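Last updated Nov 10, 2020

## Part 2: Building your first sorting game

Welcome back! By now you have Stirel installed and your Kelmendi card reader paired, so the dull bit is behind you and the fun can start. In this part you'll make a complete matching game for young learners, from a blank deck to something a child can play at the kitchen table. Set aside one quiet evening for it (the second game goes much faster, I promise).

You will need:

- the Kelmendi reader, charged
- one pack of blank cards
- a computer with Stirel open
- any camera or phone that can save JPEG files

### Create the deck

1. In Stirel, open **Decks** and choose **New**.
2. Type a name. Keep it short, as the reader shows only the first line on its little screen.
3. Pick a language. You can add a second one later, and lots of families do!
4. Under **Play style**, choose **Sort**. The other styles use the same cards, so you aren't locking yourself in.
5. Press **Save deck**. A green tick shows next to the name.

**Note:** The free library holds up to 2,620 cards in total, and a single deck can hold 1,000. You would have to be very keen to run out.

### Add words and sounds

Recording your own voice is the part I love most. Children light up when the reader talks back to them in a voice they know, and it doesn't matter one bit if you stumble or laugh halfway through.

1. Select the deck and press **Add word**.
2. Type the word exactly as you want it printed on the card.
3. Press and hold the red button while you speak. Let go when you're done.
4. Play it back. If it sounds faint, move closer to the microphone and record again; the new take replaces the old one.
5. Choose a group for the word, such as *Round*, *Has a handle* or *Goes in the oven*.
6. Repeat until you have a nice handful of words in each group.

**Caution:** Deleting a group also deletes every recording inside it. Move the words to another group first. There is no undo here, and I learned that with a deck of farm animals I'd spent a whole April weekend on.

Groups don't have to be tidy! A mug can be round *and* have a handle. Turn on **Allow more than one answer** in the deck settings and Stirel will accept both. Some of the best talk between kids comes out of cards that could go either way, so do leave a few of those in.

### Print and code the cards

1. Load the blank cards with the notched corner facing you.
2. Press **Print deck** and check the preview. Long words shrink to fit, and anything past two lines is hard for new readers.
3. When printing finishes, let the cards sit a minute before you stack them.
4. Lay a card on the reader and wait for the beep. Its word should appear in Stirel.
5. Press **Link**, then go on to the next card.

**Caution:** Link one card at a time. With 2 cards on the reader, both may end up carrying the same word, and you'll only find out in the middle of a game.

If a card refuses to link, wipe it with a dry cloth and try it the other way up. Flavon sleeves are thin enough to read through. Dresia sleeves are lovely and thick but they block the signal, so slip the card out first.

### Add a talk-about picture

A talk-about picture is one big photo that the whole group looks at together before the cards come out. It's optional, but please try it! Everyday things from home work wonderfully, and play food mixed in with real pans gives children plenty to chat about.

1. Go to **Decks > Extras** and choose **Talk-about picture**.
2. Select your photo and press **Open**.
3. Drag the corners until you like the fit.
4. Press **Attach**.
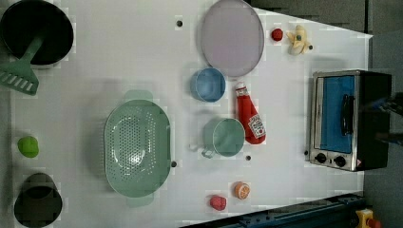
*Talk-about picture for the "Kitchen" deck: pans, a colander, a plate and toy food.*

5. Type up to three starter prompts. For this deck I use "Find something with holes in it," "What would you drink from?" and "What would you cook first?"
6. Press **Preview** to see how it looks on a tablet.

**Note:** Photos taken from directly above print best on the square sheets. Side-on photos suit the wide ones.

The prompts under the Kitchen deck were first written by Halldóra Ásgeirsdóttir for her Icelandic version, and you can download both sets from **Shared decks**.

### Test the game

1. Turn the reader off and on again.
2. Choose your deck with the arrow keys and press **Play**.
3. Scan a card from each group and listen to the whole recording.
4. Scan one wrong card on purpose. You should hear the soft "try again" chime.
5. If the chime is missing, open **Sounds** and check that **Gentle replies** is on.

Saving scores and adding a second player are covered in Part 3.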